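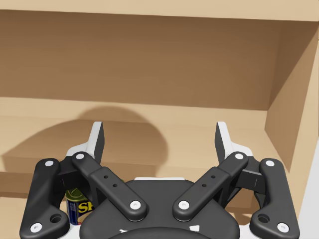

Kiltport Community Kitchen
Opening-up safety check, with comments from the September walk-through

Please work down the sheet in whatever order suits you, put OK, FIX or N/A beside each line, and leave the finished copy in the blue folder by the back door. I've written my comments under the lines, and I'm sorry they go on a bit, but so many of you asked good questions last time that I wanted to answer them properly!

1. Back door and fire exit open freely from inside
OK. The fire exit sticks a little in damp weather, so give it a good push and tell me if you have to push twice.

2. Floors clear and dry, mats lying flat
FIX. The long mat by the sinks has started to curl at one corner (the same corner as last year, bless it). I've turned it around for now and a new one is on order from Riditz.

3. Wall cupboards and shelves firm, heavy things stored low
OK, with a request. Stock pots go on the bottom shelf, please, even when you're in a hurry on a Saturday. I found 2 of them up above shoulder height, and they are no joke to lift down.

4. Fridge at 40°F or below, freezer at 0°F or below
OK. Fridge read 38. Write the number down as well as the tick, it helps so much when we're trying to work out whether the door seal is going.

5. Gas taps off before lighting, burners burning blue
OK on the front row. Back left burner was a bit yellow and lazy, so it's been taped off until the fitter from Bartoš has had a look at it.

6. Fire extinguisher and fire blanket in place, pin and tag intact
OK. The gauge is in the green. Do keep the 3 feet in front of it clear, which means no aprons hanging there and no crates, however briefly.

7. Hand sink: hot water, soap, paper towels
FIX. Soap was empty. Spare bottles are under the sink in the Codura box.

8. First-aid box complete
FIX. We're down to 8 blue bandages and the box should hold 20. Burn gel is fine. If you use something, jot it on the card inside the lid, nobody will scold you.

9. Knives counted back into the rack
OK, all there and all clean, thank you.

10. Lights, including the one over the back step
OK. It takes a moment to come on, so wait for it before you carry anything out.

Next check is before the harvest supper. Bring a pen, the one on the string has dried up again.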